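Rultbridge Household Drinks Packaging Diary

Written records of the drinks packaging that households in Rultbridge threw out, put out for collection or took back to a shop. This file explains what is in the data, how it was collected and where it falls short. Please read the section on known problems before you add anything up.

Version dated 15/05/2019. It replaces the draft that was passed round by email, which had the glass and plastic codes swapped in part of the Eltoneck records.

What is in the folder

diary.csv: the main table, one row per diary entry, 2,000 rows
homes.csv: one row per household, 41 rows
codes.txt: the list of material and outcome codes
diary_form.pdf: the blank form as given to households
README: this file

All CSV files are UTF-8, comma separated, with a header row. Empty cells mean that the household left the box blank. A zero means that they wrote a zero.

Columns in diary.csv

The table has nine columns.

entry_id: running number, no meaning beyond that
home_id: matches homes.csv
day_no: day of the diary, starting at 1 for each household
material: can, glass, plastic, carton or other
size_ml: size printed on the container, if written down
items: how many of the same kind
outcome: collection, shop, general waste, kept or unknown
rinsed: y, n or blank
note: free text, lightly edited

Size is in millilitres throughout. Some people wrote centilitres, and these were converted by hand. If a household wrote "big bottle" or "small can" the size is blank and the words are in the note column.

How it was collected

Households were recruited by letter and through notices in two shops. Each was asked to keep a paper diary for four weeks, starting in October. The form was to be filled in when a container left the kitchen, whether it went to a bin, a bag in the hall or anywhere else. Drinks finished away from home were not counted, except where the empty container was brought back.

The diaries were typed up by Noemí Bautista. Radoslava Sýkora then checked the typed rows against the paper and settled unclear handwriting. Where the two of them could not agree on a word, it was left out and the note says "unreadable".

The area names in homes.csv are Eltoneck, Codel and Ďurica. They are parts of Rultbridge as local people use the names, and do not match ward boundaries. The accent on Ďurica is correct. If it shows up as odd characters, your program has opened the file with the wrong encoding.

What counts as one item

A container with its cap on is one item. A loose cap is recorded as "other" if the household wrote it down at all, and most did not. Multipack film and card sleeves were outside the study. Cartons with a plastic spout are cartons.

Crushed and uncrushed cans are not told apart. The form had a tick box for this, but so few people used it that the column was dropped.

Known problems

Entries get thinner towards the end of most diaries. We think people got tired of the form, but the data cannot show whether they drank less or wrote down less.

The outcome "kept" was read in two ways. Some households used it for jars and bottles they meant to use again. Others used it for anything still waiting to go out. It is best left out of any comparison between areas.

Rinsing is what people said they did. It was not checked.

Larger households are under-represented. The sample was not drawn at random and no weights are supplied.

Privacy

Names, addresses and dates of entry have been removed. Notes that mentioned a neighbour, a workplace or an illness were shortened. Please do not try to work out which household is which.

Storage at home

The column storage in homes.csv says where empties were kept before they left the house. The choices on the form were bag, box, basket, bin with lid, and loose on a surface. Households that used more than one were asked to tick the main one. The column describes the usual place only, so cans and bottles from the same home may have been kept apart. Material was entered for each item, and mixed contents therefore take up several rows in diary.csv.

Drink cans and a small bottle cap in a green basket with round holes:

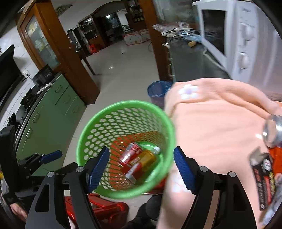 Licence and corrections

The data may be used and shared under CC BY 4.0. Credit it as "Rultbridge Household Drinks Packaging Diary" and give the version date.

If you find a mistake, send the entry_id and a short explanation to Radoslava Sýkora. Corrections go into the next version and are listed at the top of codes.txt.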